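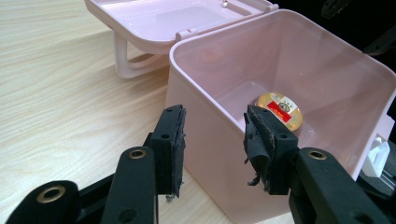
Fig. 1. Plastic storage box with hinged lid, open.

Unit 4 notes: Storing small paper collections at home

Last updated: March

These notes go with the second half of the unit. Read them before the workshop and bring one item from your own collection, in whatever it's kept in now.

Scope

By small collections we mean letters, postcards, school reports, ration books, recipes on cards and similar. Bound volumes are covered in Unit 5. Photographs are mentioned only where they turn up mixed in with letters.

Relative humidity

Paper takes up moisture from the air and gives it back. Aim for somewhere between 35 and 50 per cent, and avoid quick swings. A hall cupboard on an inside wall is usually better than a garage or roof space. Mould can start once the air stays above 65 per cent or so for long enough, and a closed container holds damp in as well as keeping it out. If the paper goes in damp, it stays damp.

Enclosures

Use unbuffered tissue for anything coloured or hand-tinted. Buffered folders are fine for ordinary letters. Take out rubber bands, bulldog clips and steel pins. Leave sewn or wax-sealed items alone and ask.

Plastics: polypropylene, polyethylene and uncoated polyester are acceptable. PVC is not - it gives off acid as it ages and the plasticiser can lift ink. Colour tells you nothing about the type of plastic. Look for the recycling number, usually moulded underneath.

Case study: the Forcombe letters

The collection came to 1,290 letters and 232 postcards, kept by the Seppälä family in a laundry cupboard. Pentti Peltonen did the first sort and Valtteri Koskela the listing. They kept the original bundles together and recorded the order before opening anything. Labelling was in 2B pencil on the folder, never on the letter. Total handling time was roughly 3,000 minutes, most of it flattening.

Points to discuss in the workshop:
- Should the envelopes be stored with the letters or apart?
- The family wanted the bundles re-tied with the old ribbon. What would you have advised?
- How often should a closed box be checked in a humid summer?

Reading: Koskela, workshop paper 2, sections on folding and flattening. Copies are at the front desk.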